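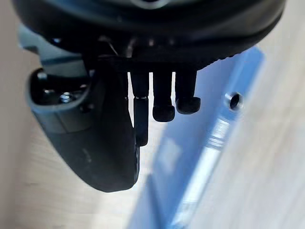

Mattschwarz, darunter drei schwarze Finger nebeneinander.

Zuletzt aktualisiert: 22. Okt. 2024

Der Schreibschrank Viltden von Zukow steht seit Februar in meinem Arbeitszimmer. Ich habe lange gesucht, denn das Zimmer ist schmal und ein normaler Schreibtisch würde die Balkontür blockieren. Meine Kollegin Mekdes Mersha hat mir dieses Modell empfohlen, sie besitzt es in der größeren Ausführung.

Die Lieferung kam in zwei Paketen, zusammen 36 Kilogramm. Man soll sie zu zweit in die Wohnung tragen, das kann ich bestätigen. Die Anleitung ist verständlich, nur bei Schritt 20 ist die Zeichnung seitenverkehrt, und ich musste die Rückwand noch einmal lösen. Die Schrauben sind nach Beuteln sortiert, ein Inbusschlüssel liegt bei. Einen Schraubendreher muss man selber haben.
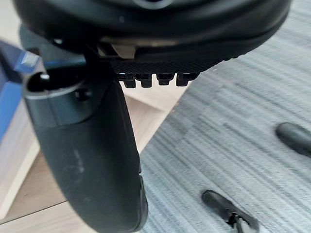 Zum Schreiben ist die Platte tief genug für einen Laptop und ein offenes Heft. Für einen zweiten Bildschirm reicht es nicht. Wenn ich kräftig mit der Hand aufdrücke, gibt die Platte vorne etwas nach – beim Tippen merke ich davon nichts. Die Kabelöffnung hinten finde ich zu klein, mein Netzstecker geht nur schräg hindurch.

Die Klappe schließt leise. Nach ein paar Wochen hing sie links tiefer, und ich habe die Scharniere nachgestellt. Seitdem ist es in Ordnung. Dem Kundendienst hatte ich vorher geschrieben, eine Frau Batista antwortete am nächsten Tag und schickte mir eine bessere Beschreibung, als im Heft steht.
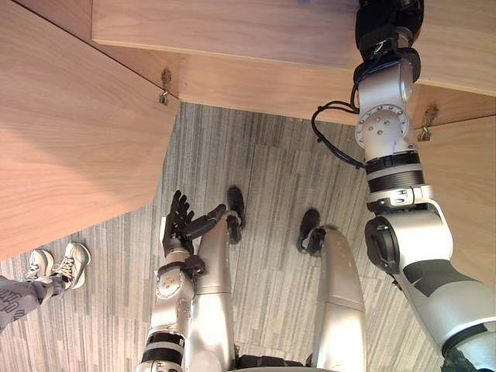
Weniger zufrieden bin ich mit den Füßen. Sie lassen sich nicht verstellen, und mein Altbauboden ist schief. Ich habe Filz untergelegt, in zwei Schichten. Beim Konkurrenten Sarpong sind verstellbare Füße dabei, allerdings kostet der Schrank dort deutlich mehr und ist tiefer.

Ich gebe vier von fünf Sternen. Der Abzug ist für die Füße und die Kabelöffnung.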